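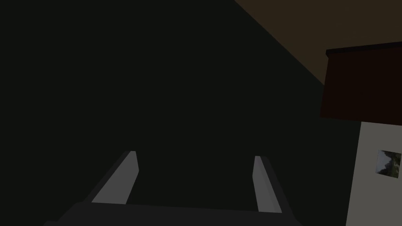

Two parallel grippers, one wrist camera, and the camera view doesn't match between them

Posted in Arms, Grippers and Sim
Asked by Funmilayo Nwosu

I'm comparing two parallel-jaw grippers in simulation before we buy one. The first is the Natus, the second is the Anell. Same arm for both, an Ekpo, same controller, same kitchen, same set of start poses. Each gripper gets 100 pick attempts per object, and the policy only sees the wrist camera.

My problem is the camera. With the Natus the fingers come up from the bottom of the view and leave most of the image free, and the palm only takes a band along the lower edge. With the Anell on the same mount I lose a lot more of the image to the housing, and the fingertips land in a different place. If I move the camera back to even things out, I'm no longer testing the same setup. If I leave it, I think I'm testing the camera position as much as the gripper.

Early numbers, mugs only: Natus missed 9, Anell missed 18. I don't trust that gap yet.

Second thing. At some start poses the arm is turned toward the back wall and the image is nearly all dark, with light finger pads in front of it. The policy drifts on those. Should I throw those poses out or keep them?

Simulator is Pluvville, default lighting. I haven't changed the finger or wall materials.

mount_and_shim
Member

Don't keep the mount the same. Keep the fingertips the same.

What matters to the policy is where the tips are in the image and how much it can see past them. The distance from the camera to the flange means nothing to it. Pick a spot for the midpoint between the open fingertips, say halfway across and a third of the way up, and adjust each mount until both grippers hit that. Then write both offsets down and put them in your results. On a real arm you would make a separate bracket for each gripper anyway, so this is closer to what you'll end up running.

If you have time, run it both ways. Four sets: each gripper on the shared mount and each on its own mount. If the Anell misses drop a lot on its own mount, you have your answer about the gap. If they stay at 18, it's probably the gripper – check the pad width and the opening first.

Also check that both grippers are fully open at the start of every attempt. I once lost most of an afternoon to a config where one opened all the way and the other stopped short. The command was a 0 to 1 value and the two drivers scaled it differently. It looked fine until I put the two start images next to each other.

On the dark poses, keep them, but tag them. Report the score with and without. A real wrist camera will also spend part of its time pointed at a blank wall.

tkeller_sim
Member

just use a fixed camera off to the side and skip the wrist one. worked for us

Old Bearing
Regular

The side camera is a fine idea for some jobs but it doesn't answer what was asked, and it gets blocked as soon as the arm reaches into a cabinet.

I agree with the first reply about matching the fingertips. Two things to add.

The drift at the dark poses may have nothing to do with the grippers. When most of the image is one flat dark surface, the policy has very little to tell it how it is moving. The pads are bright and they don't move in the image while the gripper stays open, so they don't help either. Try one run with the default lighting and one with the room light turned up, same seed, and change nothing else. If the drift goes away, it's the lighting and you can stop blaming the hardware. If it stays, look at whether your training set had any starts facing a wall. Ours had 476 demos and hardly any of them began that way, and we saw the same kind of wandering until we added more.

Second, 100 attempts on one object is thin for a purchase decision. 9 against 18 could shrink a good deal on a second run. Repeat the mugs with a new seed before you go on to the other objects. I would also log why each one missed: closed too early, slipped, hit the rim, never got there. The last kind is a vision problem and you should count it separately. The slips are the ones that tell you something about the fingers.

Save the first wrist image of every attempt along with the result. It takes almost no space and you can sort the failures by eye later.

Funmilayo Nwosu
Original poster

Thanks. I checked the open command and both are going to full width, so that part is all right. I'm setting up the four sets now with the misses split by cause, and the lighting run will go overnight. I'll post the table when it's finished.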